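# Does the Kitchen Noticeboard Work? A Term of Shared Living at Girkonness House

Submitted April 4, 2019, for the module Everyday Organisation.

## 1. Why this subject

I had planned to study queueing in the Stamel canteen, but the canteen closed for a new floor and I was left with my own kitchen. Girkonness House puts 26 students on two landings with one fridge room between them. The noticeboard beside the fridges is the only form of government we have.

My question was simple: does a written notice change what people do with their washing-up?

## 2. Method

For the whole of March I kept a log of every notice pinned to the board and every item left in the sink at ten in the evening. Notices were copied out word for word, including the spelling. I sorted them into polite, cross and legal. The last group covers anything using the phrase "will be disposed of".

I didn't tell the house what I was doing until the end, with the agreement of my tutor. Two people guessed anyway and began washing up very loudly when I came in.

## 3. Results

The board collected 77 notices over the month. The sink produced 1064 items, of which teaspoons were the largest group and a fish kettle the most surprising. It was there for 10 nights.

Polite notices had no effect I could measure. Cross notices were followed by a cleaner sink for one evening, then a worse one – I suspect a certain amount of spite. Legal notices did best, though nothing was ever disposed of, and by the last week people had noticed this too.

The most successful notice fitted none of my groups. Somebody pinned up a drawing of a frying pan with a sad face, and the pans were gone by morning. A sad colander followed a few days later and was ignored.

## 4. Problems

Ten in the evening was a poor choice of hour. Half the house eats at eleven, so I was counting one day's lunch and missing that day's supper. I also can't rule out my own mugs, which I logged but may have forgiven.

The Rungrueang takeaway opened across the road in the third week and offered students a discount. The sink improved at once, and the bins got worse. I have left those days in because taking them out would leave me with very little report.

## 5. What I would change

A second study should include a month with a bare board, if the house could stand it. I'd also like to compare us with Skuner Hall, where each kitchen has a rota and, I'm told, people who read it.

The fish kettle remains unclaimed and is now on top of the left-hand fridge. 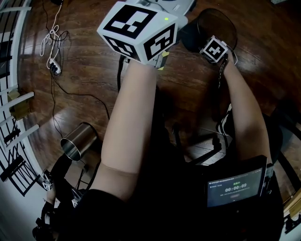 *Photo: author's own*

Raw logs are held in a blue folder in the fridge room and may be read there. Please put it back.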